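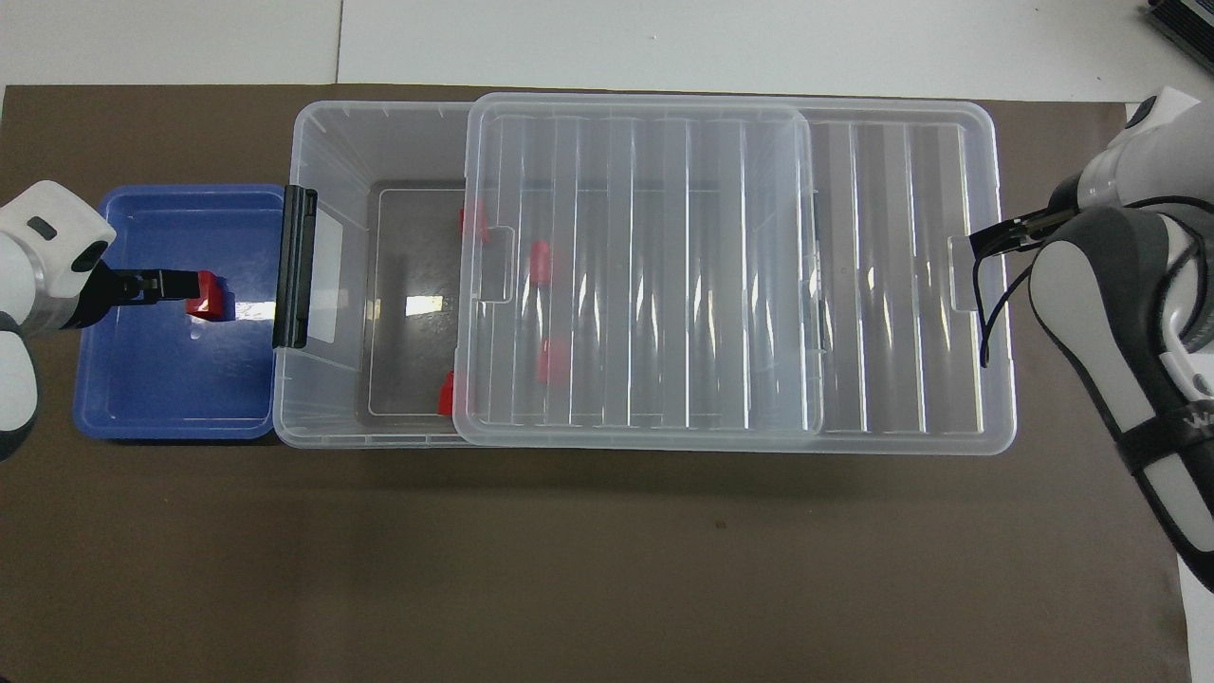 OLLECK, June

14 shares | 3 comments

Marras cell: frequently asked questions

What does the cell do all day?
It deals with red blocks, a clear box with a sliding lid, and a blue tray. One arm minds the lid, the other minds the block. Pritier calls this bimanual coordination. We call it Saturday.

How often do the grippers need checking?
Every 1,000 cycles. Wipe the fingers, close them on nothing, and look for a gap. If there is one, the arm will tell you it's fine. Don't believe it.

Where should the cables go?
In a loose loop from the wrist, with enough slack for a full turn. A tight cable lasts until the first ambitious reach.
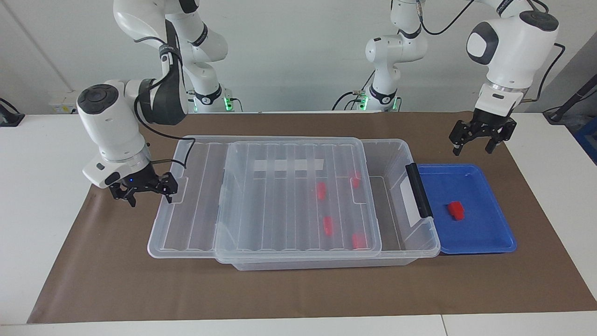 Once the slack is right, run the arm through its whole range at slow speed and watch the loop, especially near the rim of the box. Three passes will do.

Can I move the tray a little?
You can. Then you can re-teach the pick points, all 93 of them.

The lid jams. Who do I call?
Jivedcombe, before noon. First try squaring the lid by hand with the arms stopped. They'll ask.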